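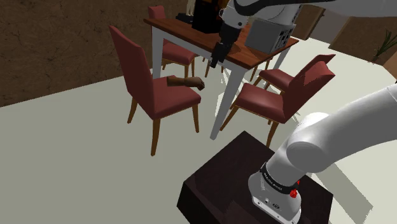

A simulated arm at a dining table in one of the rendered rooms used in the study. Image: Sekiguchi lab

Robot arms trained in varied virtual rooms cope better with real ones, Cilitberg group reports

CILITBERG - A robot arm that practices in many different computer-made rooms needs far less real-world training before it can pick up household objects, according to results released Sunday by the Sekiguchi lab in Cilitberg.

The group trained a control program called Pumik entirely in simulation, then gave it 300 practice runs on a physical arm. A second copy of the program was trained in a single virtual room and given the same number of real runs.

In tests on the physical arm, the copy trained in many rooms failed to grasp the object half as often as the other one, the lab said.

The virtual rooms, 2886 in all, were produced with a scene generator named Zuvudo. It changes the furniture, wall surfaces, lighting and the spot where the arm's base stands. Objects may be placed on tables or on chair seats, and the program has to work out whether the arm can reach them at all.

"We used to spend our time making one room look as real as possible," said Hinata Nomura, lead author of the report. "The looks mattered less than we expected. Moving the base and the chairs made the bigger difference."

Nomura said chairs caused most of the early trouble. In the first version of the training, the arm often planned a path that ran through a chair back, and the run had to be stopped. The group now scores a run as failed if any part of the arm touches furniture.

The tests covered 18 household objects in 5 furnished rooms. Soft items such as cloths and bags were left out, and the report says the simulator does not yet handle them well. Results were also weaker for objects partly hidden behind something else.

The lab plans to release the room files and the scoring code in December. The trained program will follow after a second round of tests with a different gripper.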